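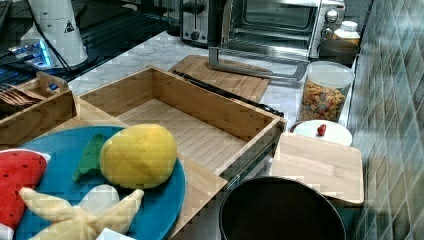
The drawer pulled out and emptied, with the plush lemon and friends waiting on their plate.

How to Set Up a Countertop Bamboo Drawer (and Keep It Tidy)
By Cyril Tindall
December 6, 2021

If your kitchen is anything like mine, you have one proper drawer near the stove and it has been asked to hold everything since the day you moved in. Ours got to the point where you had to slide a hand in sideways and push down the whisk before it would open at all. So this year I finally went looking for a drawer that could live on top of the counter, and after a good deal of measuring (and one return, which I'll get to) I'm very happy with the setup. Let me walk you through it, because there are a few little things I wish I'd known.

What you'll need

A countertop bamboo drawer unit on a metal slide
A slatted bamboo mat or a flat board to go underneath
A soft dry cloth and a second one, barely damp
Food-safe mineral oil
A tape measure
3 felt pads, if your unit rocks at all

Step 1: Measure with the drawer open

I bought my first unit, a Gratberg, by looking only at the size of the cabinet. It fit beautifully right up until I opened it, and then the drawer ran straight into the toaster! Back it went. Measure from the wall to the front edge of the counter, then take off the depth of the unit, and then take off the full length of the drawer when it's pulled out. My drawer needs 21 inches from the back of the unit to the handle when it's all the way out, and I wanted room for my knuckles on top of that.

Step 2: Clear the spot and wipe it down

Move everything, even the heavy things you'd like to work around. Crumbs love to hide behind canisters. Wipe the counter, let it dry completely, and give it a few extra minutes if you've used a spray cleaner. Bamboo doesn't care for sitting in a puddle, even a tiny one.

Step 3: Put something underneath

I'm a great believer in the mat. It gives the unit a bit of air below, it saves the counter from scratches, and when you need to shift the whole business over for baking day you can pull the mat and the drawer comes along with it. Let the mat stick out in front if yours is long enough. I set bowls and plates down there all the time.

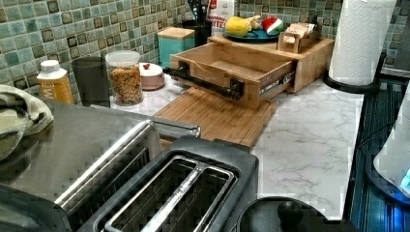

The drawer unit on its slatted mat, back by the tile, with the toaster and everyday jars around it.

Step 4: Oil the wood before you fill it

Do this while the drawer is still empty, please. I skipped it once on a Brinard cutting board and have regretted it ever since. Put a little mineral oil on your soft cloth and rub along the slats, front to back, then do the sides and the inside corners. Keep the oil off the metal slide. Leave it for 90 minutes, wipe away whatever hasn't soaked in, and have a cup of tea. I do mine again every December, when the heating has dried everything out.

Step 5: Try the slide

Open and close it slowly a few times. It should run evenly without a catch. If it drags, look along the rail for sawdust or a stray bit of packing foam, and check that the unit is sitting level. A felt pad under a low corner cured mine.

Step 6: Decide what really goes in

Drawers like this do best with flat, light things you reach for every day: tea towels, measuring spoons, bag clips, the good peeler. Tall utensils are happier standing up in a holder, and flat wooden ones do well in a little caddy with a handle, so you can carry the lot to the table. Cereal stays in a clear jar at our house, where everyone can see when it's running low.

And if you have small children about, think about giving them a share of it. Plush fruit fits in a shallow drawer very nicely, and a round plate makes a fine serving tray while they're playing. Ours is the Zapata kitchen's unofficial café corner (that's my wife's family name, and her mother runs a strict café).

A few questions I get asked

Can it go next to the toaster? Beside it with a good gap, yes. Keep it well away from the heat when the toaster is going, and don't leave the drawer hanging open over the slots.

Can I change the handle? Most likely. Measure between the centers of the screw holes before you order. My sister put a ceramic pull from Urgate on hers and it took her one screwdriver and ten minutes.

How do I clean up a spill? Lift everything out, blot, wipe with the barely damp cloth, and leave the drawer open until the slats are dry all the way through.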